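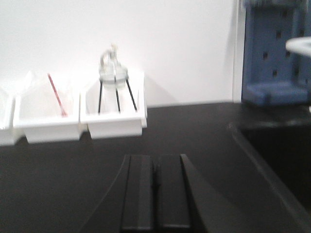 White bins at the back of the table, with a bag and a red straw in the middle one

Samcombe Neighbors list
Subject: Re: stormwater fee, is this just a tax with a new name?
From: Blair Dalgleish

Sorcha Farquharson wrote:

> I read the notice that came with the water bill and I have three
> questions before I decide how I feel about this.
>
> First, if the town is going to charge every parcel a stormwater fee
> starting next year, does the property tax go down by the same amount,
> or are we paying twice? The notice says storm drains are "currently
> supported by the general fund" and then it just moves on.
>
> Second, why does the church pay? I don't belong to it, but it seems
> strange that a place that is exempt from property tax gets a bill
> for rain.
>
> Third, who decided how much roof and driveway I have? Nobody has been
> in my yard with a tape measure that I know of.
>
> I am not trying to start a fight. I would like to hear from anyone
> who went to the May session, especially if they took notes.
>
> Sorcha

Sorcha, I went, I took notes, and I have been waiting for somebody to ask! I know storm drains are a hard sell as a topic, but I came home from that session and talked about it through all of dinner, so please consider this list my second helping. Everything below comes from my notes and from the Stutis report (the consultants the town hired to do the rate study). If I've got something wrong, correct me on the list so everyone sees it.

Your first question is the big one, and it took up most of the session. Right now the pipes, the catch basins, the street sweeping and the two guys with the vacuum truck all come out of the general fund, so they compete every year with plowing and the library and everything else. Under the proposal that whole line leaves the general fund and becomes its own account, the way water and sewer already are. The draft resolution says the levy gets reduced by the amount of the line in the first year. I asked whether that was a promise or an intention, and the answer was that it's in the text of the resolution but a later council could raise the levy again for other reasons, same as they could now. So in year one, no, you don't pay twice. After that you have to keep an eye on them, and I plan to.

One thing to watch, though. The new account would be bigger than the old line, so the total collected goes up. The old line covered cleaning and emergency repairs and pretty much nothing else. The new one has money in it for replacing pipe before it falls in, and after what happened on Ng Street I'm all for that. Anyone who had to detour through the school lot all fall while that culvert was dug out knows what I mean. The repair was paid for by borrowing from the paving budget, and that's why Cutler and both ends of Bay didn't get paved. It's all one pot of money, and the drains have been dipping into it in the worst possible way, at emergency prices.

Now the amount. The base rate is $5 a month per unit, and a single family house counts as one unit no matter what. Little house, big house, one unit. I went back and forth on this! A flat rate for houses isn't perfectly fair, but measuring every patio in town and then arguing over each of them would cost more than it brings in, and the Stutis people had a table showing how close together most of our houses really are. Everything that isn't a single family house gets measured and divided into units. So the garden apartments, the shopping strip, the two banks and the town's own buildings all get a bill according to how much hard surface they have. Yes, the town bills itself. The high school parking lot is going to be an eye-opener for somebody.

That gets me to the church. A tax goes by what your property is worth, and plenty of places are exempt. A fee goes by what you send down the drain, and a parking lot sheds the same water whoever owns it. As it stands, the exempt parcels put in nothing toward the drains they use and the rest of us cover them. I do feel for the smaller congregations, and a man from one of them spoke very well about getting a new bill in the middle of a budget year. There's a phase-in for nonprofits now because of people like him raising it. They'd pay half the first year. That wasn't in the draft before May, which tells me the sessions are worth going to.

For your third question, they used aerial photography and traced the roofs and pavement from that. You can ask to see the tracing for any parcel that got measured. As a one-unit house you don't have a tracing, just the flat rate, so your yard is safe from tape measures.

Now the part I'm excited about, and I wish they'd put it on the front of the notice instead of in small type on the back: the credits. If you hold water on your own property you get money off. Rain garden, dry well, porous pavers, a big enough cistern, they all count, and the credit goes up to 30 percent of the bill. For a house that's a nice little thank-you and no more, you won't retire on it. For the shopping strip it's real money, and the owner was sitting in the second row doing arithmetic on the back of the agenda. If he tears out that dead corner of asphalt by the old photo booth and plants it, the whole bottom of Main gets less water in a storm. I would bring him a tray of seedlings myself.

There's also a neighborhood version, and here I'm going to make my pitch, with apologies to those of you on the hill. Grunora (the blocks below the rail line, for anyone newer to the list) has 147 homes and every one of them drains to the same low spot behind the ball field. The draft lets a group of homes apply together and share a credit for one larger project, if enough owners sign on. A planted basin behind the ball field would be an ideal first one. It's town land already, it's a swamp every April anyway, and the outfield would finally dry out in time for opening day. I've talked to people on four of the streets down there and so far I've had a lot of "sure, send me something." So I'm writing something! If you live in Grunora and would like to read a draft, or better yet mark it up, write me off list.

A few smaller things from my notes, in no order:

Renters won't get a bill directly. It goes to whoever gets the water bill now, so in some buildings it will be passed along and in others it won't. I asked if landlords have to show it separately and there wasn't a clear answer. I'd like one.

Vacant lots with no pavement pay nothing. Gravel driveways count as hard surface, which got some groans. The reasoning was that packed gravel sheds water nearly as well as asphalt does. I'm less sure, mine drains like a sieve, but for houses it doesn't change the bill.

There's an existing low-income discount on water and sewer and the fee would be added to it automatically, no second form to fill out. If you already get it, you'd get it.

Appeals go to public works first and then to the council. You have to pay while you appeal, but you get it back if you win.

The fee can't be spent on anything except stormwater. It's in the resolution and, from what the town attorney said, it would be so even if it weren't in there. Somebody in back asked if street sweeping counts and yes, it does, since the sweepings would otherwise be in the drains.

What hasn't been settled is how often the rate gets looked at. Stutis suggested every couple of years. I'd rather see it come up each year along with the rest of the budget, in public, with the list of pipe jobs next to it so we can see what got done and what slid. Several people said something similar. If you agree, please email the clerk, even a single line, because written comments go into the packet and the council members do read them (two of them quoted from the last batch).

The full report is at the library desk, ask for the Stutis binder. It's long, but the maps in the middle are wonderful. You can find your own street and follow the pipe all the way down to the creek. I found out that the drain in front of my house is older than the house, and that it goes under three of my neighbors' garages, and I've been telling them so whether they wanted to know or not.

The next session is at 7 p.m. in the upstairs room at town hall. Sorcha, I'll save you a seat if you'd like to come and put the paying-twice question to them yourself. You worded it better than I did.

Blair

--
Samcombe Neighbors. To leave the list, reply with "unsubscribe" in the subject line.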